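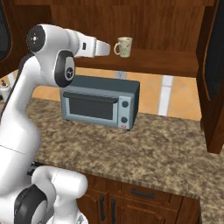

Support > Streaming and TV > Moving from cable

Switching from Bellell Cable to Lencho: your questions

The merger is done, and we couldn't be happier to have everyone under one roof! Most of what you watch stays right where it was, and there's a lot more coming in June.

Do I have to do anything right now?
No. Your cable box keeps working and your bill stays the same until your current plan runs out. If you'd like to start streaming early, sign in to Lencho with your Bellell email and choose "Bring my channels." It takes a couple of minutes.

Will I lose any channels?
Two regional shopping channels are leaving. Everything else moves over, and you pick up the full Lencho film library on top, with 937 movies at launch (the old westerns section is a real treat).

What happens to my recordings?
Recordings saved in the cloud move with you. Shows stored on the box itself stay on the box, so watch those before you send it back.

Can I still get live sports?
Yes! All live games on the Unley Sports channels are included, and you can start a match from the beginning even if you tune in at halftime.

How many people can watch at once?
Four streams on the family plan, two on the basic one. Kids' profiles don't need their own email address.

My TV is pretty old. Will the app run on it?
Try it and see: search for Lencho in your TV's app store. If it doesn't come up, ask us for a streaming stick. They're free for anyone who has been with Bellell for 12 months or more.

I like having a channel number to punch in. Is that gone?
Not at all. Su-bin Shin and her app team kept the number pad in, and channel 58 is still local news. Just press the number on your remote while live TV is playing.

How do I return the cable box?
Drop it off at the Bollholm store with its power cord and remote. You'll get a receipt by email, so hang on to that until your last cable bill arrives.

Filed under: Help, Plans & Billing, Merger News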